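Evaluators wanted: Clostance cable handling kit

Reference: Purnau trial, second round
Closing date for applications: August 17, 2021

Clostance is looking for workshops, repair centres and packing departments to take part in a paid evaluation of its cable handling kit. The kit fits onto a small robot arm that the participant already owns. It consists of a two-finger gripper, a wrist camera, a mounting bracket and the Clilano control software. The first round ran at our Purnau site in February and was limited to our own staff. The second round is open to outside users.

The kit is intended for picking up, moving and laying down loose cables that have been coiled by hand. Cables of this kind are awkward for most grippers, as the loops shift against each other when they are touched and the plug is heavier than the rest. We need results from ordinary benches, with ordinary lighting and the cables that participants handle in their normal work.
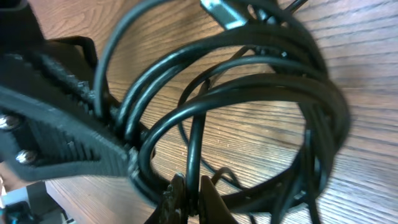 Grip settings are the main subject of the trial. Participants will be asked to compare the three stored settings and to note, for each attempt, how many strands were taken up and whether the coil kept its shape. Thin, round cable with a glossy jacket should be included where possible, as the bright highlights along the curves are of interest to the camera team. The inner face of the finger carries a ribbed pad, and wear on the ridges must be recorded at the end of each week. Loops that lie loosely over one another on a wooden bench are a suitable starting position. Please do not tie or tape the coils beforehand.

What we ask of participants

- One person trained to operate a robot arm, available for 3 weeks
- A flat bench and a fixed power supply
- At least 20 cables of mixed length, with plugs attached
- 500 recorded attempts over the whole period
- A closing interview of 45 minutes, by telephone or video

Previous experience with grippers is useful but not required. Applicants must be able to follow written instructions in English and to fill in the log sheet on the day of the work. Sites that use arms from more than one maker are welcome, but only one arm may be used for the trial.

What we provide

The kit is sent on loan, with spare pads, screws and a printed manual. Installation is explained by Siriporn Nilsuwan, who leads the trial, in a video call before the first session. Participants receive a fixed fee on return of the kit and the complete log - part payment for incomplete logs is not possible. Carriage in both directions is arranged by Güler at our cost.

Camera recordings are stored with the log and used for development only. Please keep documents and personal items off the bench while the camera is running.

How to apply

Send a short letter stating your type of work, the model of your arm and the kinds of cable you handle. Address it to Elfriede Steiner, Trials Office, Clostance, Purnau. Applicants will be told of the decision in writing.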